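La douairière d'Ellau et son déménagement

2023-09-04

Voilà longtemps que je vous promets la suite de l'histoire d'Ellau, et plusieurs d'entre vous me l'ont réclamée (Llinos Gethin trois fois, dont une par carte postale). J'ai passé une bonne partie de l'été dans mes photocopies, la table de la salle à manger a disparu dessous, et nous avons mangé dans la cuisine jusqu'à la semaine dernière. Je remets donc les choses où je les avais laissées.

Pour ceux qui prennent le train en marche : Ellau était un tout petit comté, un château, une ville au pied du château, quelques villages et beaucoup de forêt. Le dernier comte de la branche aînée y meurt au cœur de l'hiver, au milieu du XVIIIe siècle, sans fils. Il laisse une veuve encore jeune, une fille en bas âge et un cousin, le comte de Druken, qui attendait cela depuis des années et qui se met en route dès que la nouvelle lui parvient. Le pacte de famille ne laissait guère de doute : Ellau passait à Druken. Restait la veuve.

Ce que prévoyait le contrat

Le contrat de mariage, dont il existe une copie assez fautive dans le fonds Gandham, lui accordait une rente annuelle de 900 florins, le bois de chauffage, deux voitures, et l'usage sa vie durant de « l'appartement du jardin, avec ce qui en dépend ». C'est cette dernière formule qui a fait couler tant d'encre. L'appartement du jardin, tout le monde savait où il se trouvait : au rez-de-chaussée, côté sud, avec le cabinet vert et la petite chambre à l'alcôve. Mais ce qui en dépend ? Les meubles ? Les tentures ? Les orangers que l'on rentrait l'hiver dans la galerie voisine ?

Le nouveau comte soutenait que tout ce qui portait les armes d'Ellau appartenait au comté, donc à lui. La comtesse répondait qu'on avait mis les armes d'Ellau jusque sur les pelles à feu et qu'à ce compte il lui resterait les murs. J'ai beaucoup d'affection pour cette femme, vous l'aurez remarqué. Elle écrit mal, elle se répète, elle oublie la moitié de ses mots quand elle est en colère, et puis au détour d'une page elle vous sort une phrase comme celle-là.

J'avais écrit dans mon billet de mai qu'elle avait cédé assez vite. C'était une erreur et je la corrige volontiers. Aravind Poduval, qui connaît le fonds bien mieux que moi, m'a signalé une liasse que j'avais sautée, classée avec les comptes des écuries. Il y a là toute une correspondance avec l'intendant, et la comtesse n'y cède sur rien du tout pendant presque deux ans.

L'intendant entre deux feux

Le pauvre intendant est au fond le personnage le plus attachant de l'affaire. Il avait servi le défunt, il devait maintenant servir le cousin, et il logeait dans la même aile que la veuve, de sorte qu'il la croisait tous les matins. Ses lettres à Druken sont d'une prudence merveilleuse. Il « croit pouvoir supposer », il « n'a pas eu l'occasion d'observer ». Quand le comte lui demande de faire fermer le cabinet vert, il répond que la serrure est capricieuse. Quand le comte insiste, il répond que le serrurier est malade. On suit la maladie du serrurier tout un printemps.

Pendant ce temps la comtesse s'installe. Elle fait abattre une cloison, elle fait repeindre la chambre à l'alcôve, elle commande des chaises. Elle présente les factures au comté, évidemment, et l'intendant les transmet avec des formules de regret si longues que la somme n'arrive qu'au verso.

C'est là qu'intervient l'inventaire. Le comte de Druken, excédé, envoie un greffier avec ordre de noter tout ce qui se trouve au château, de la cave aux combles. L'inventaire existe toujours et j'ai pu en lire une bonne transcription, celle que Sowmya Bangera et son père Krishnamoorthy ont établie ensemble, le soir, pendant des hivers entiers. Elle compte 1 355 articles. Je ne vais pas vous mentir, il y a des passages arides, et les draps occupent à eux seuls un nombre de pages qui décourage. Mais on y entre comme dans une maison. On passe une porte, on trouve un miroir fêlé, un tabouret « dont un pied a été refait », une cage sans oiseau. On tourne à gauche et voilà la garde-robe de la petite fille.

Ce qui m'a frappée, c'est que le greffier s'arrête devant l'appartement du jardin. Il écrit que Madame était souffrante et qu'il n'a pas voulu troubler son repos. Le lendemain, même chose. Le surlendemain il inventorie les écuries, et il n'y a plus jamais un mot de l'appartement. Les meubles les plus disputés de tout le comté sont donc les seuls dont on n'ait pas la liste ! Sowmya pense que le greffier a été acheté. Son père est d'avis qu'il était simplement bien élevé. Je penche pour Sowmya, mais sans preuve, et j'aime assez l'idée que les deux soient vrais.

Le départ pour Druken

La fin est moins drôle. La fille tombe malade, les médecins recommandent un autre air, et la comtesse accepte ce qu'elle refusait depuis le début : quitter Ellau pour une maison que le comte met à sa disposition à Druken, près de l'église. Elle négocie encore, bien sûr. Elle obtient que le cabinet vert soit démonté panneau par panneau et remonté là-bas. On a le reçu des charretiers, qui se plaignent de la route et réclament de quoi boire.

Le cabinet a-t-il été remonté ? Voilà la question qui m'occupe depuis le mois de mai. La maison de Druken existe toujours, très remaniée, et la pièce qui donne sur la cour a des proportions qui iraient bien. Tharun Pinto, qui l'a visitée avec moi, a mesuré la hauteur sous corniche et il la trouve trop basse. Je lui fais remarquer que le sol a pu être relevé. Il me fait remarquer que je dis toujours cela. Nous en sommes là – et nous sommes restés bons amis.

Ce qui est sûr, c'est que la comtesse a vécu encore longtemps à Druken, plus longtemps que le cousin, et qu'elle a touché sa rente jusqu'au bout. Son fils par alliance, le gendre si vous préférez, a essayé de récupérer les orangers après sa mort. On lui a répondu qu'ils avaient gelé. 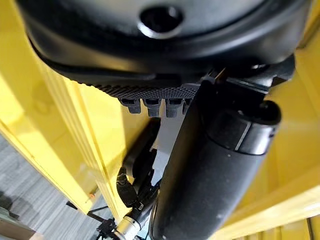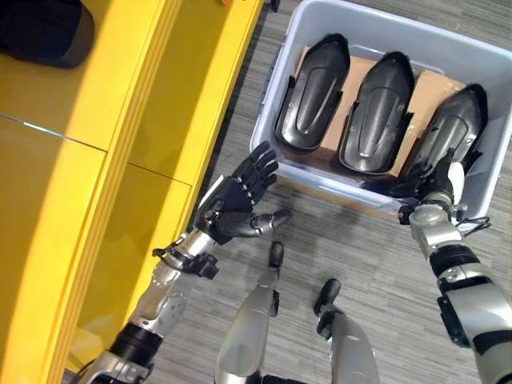
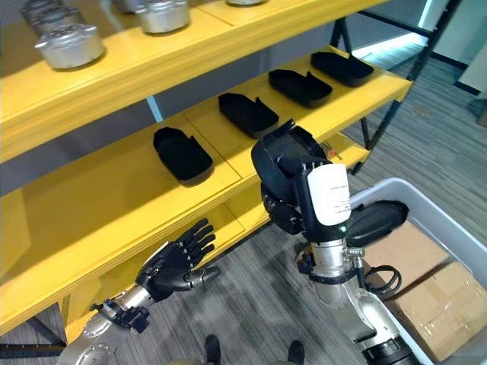

Quelques lectures et des remerciements

On me demande souvent par où commencer. Sur Ellau il n'y a pas grand-chose d'imprimé, et le peu qui existe s'intéresse surtout aux forêts et aux droits de péage. La brochure parue autrefois chez Kulkarni reste la meilleure porte d'entrée, même si l'auteur confond à deux reprises la comtesse et sa belle-mère. On la trouve d'occasion, avec un peu de patience. Pour la transcription de l'inventaire, il faut écrire directement à Sowmya, qui répond toujours mais pas toujours vite.

Merci à Aravind pour la liasse des écuries, et pour la délicatesse avec laquelle il m'a fait comprendre que je l'avais eue entre les mains sans l'ouvrir. Merci à Tharun pour son mètre et sa mauvaise foi. Llinos, ta question sur le deuil de cour mérite mieux qu'une ligne en bas de page, j'y reviendrai : j'ai trouvé une note de drap noir qui devrait te plaire, avec une querelle sur les livrées des cochers.

La prochaine fois, je voudrais parler de la fille. Elle a guéri, elle s'est mariée, elle a tenu un livre de dépenses d'une écriture minuscule où elle note le prix des citrons, les gages de la cuisinière et, de loin en loin, le temps qu'il fait. Je n'en ai lu que le début et mes lunettes n'y suffisent plus. Si quelqu'un parmi vous a l'habitude de ces écritures allemandes très serrées et un peu de temps cet automne, les commentaires sont ouverts.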